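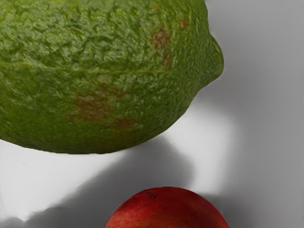 Lime cordial without heating the juice

Oct 5, 2023

I have been making lime cordial since August and have settled on a cold method. The cooked version is faster, but simmered juice picks up a flat, marmalade-like taste I don't want in a drink. Notes follow, mostly so I stop losing the piece of paper.

Weighing the fruit

I buy limes by weight from the market in Bainbridge. For one batch I use 900 g of whole fruit. Yield varies a lot. Thin-skinned limes that feel heavy for their size give more juice. Wrinkled ones with marked skin are fine for juicing if they still give under the thumb, but I peel around the blemishes, and a hard, light lime goes back in the bin at the store.

Wash in warm water with a drop of dish soap, scrub, rinse, dry. Store limes are often waxed, and the wax ends up in the syrup otherwise.

Peel and sugar

Take the peel off with a vegetable peeler, using light pressure. Some white pith is unavoidable. If a strip is more white than green on the back, scrape it with a spoon.

Put the peel in a glass bowl with an equal weight of white sugar and press it with a wooden muddler for a minute or two. Cover and leave at room temperature overnight. The sugar draws the oil out and turns into a wet green paste. Diễm Đinh suggested adding the sugar in two parts. I tried it twice and could not taste a difference.

Juice

Juice the peeled limes the same evening and refrigerate the juice in a closed jar. Peeled limes dry out fast, so I don't leave them until morning. Strain out the seeds but leave the pulp for now.

Combining

Next day, weigh the juice. Add sugar to the peel bowl until the total sugar equals the weight of the juice, pour the juice over, and stir until nothing grates on the bottom. This took me 13 minutes by hand last time. Strain through a fine sieve, then through cloth. Don't squeeze the cloth hard - the last spoonful is bitter.

I add a quarter teaspoon of citric acid per 1000 ml of finished cordial. Palesa Maluleke leaves it out and uses less sugar. Hers is better with gin and worse with soda water.

Storage

Clean bottles, filled to the neck, in the fridge. Mine tastes right for two weeks and dull by the fourth. It is not cooked and not preserved, so I throw it out if it fizzes or smells yeasty. Freezing in ice cube trays works, although the cubes stay soft from the sugar and stick to each other.

Dilution is one part cordial to five parts cold water. Sang Quách takes it at one to three, which I find syrupy.

Next batch I want to try half the peel from limes and half from grapefruit, with the same weights.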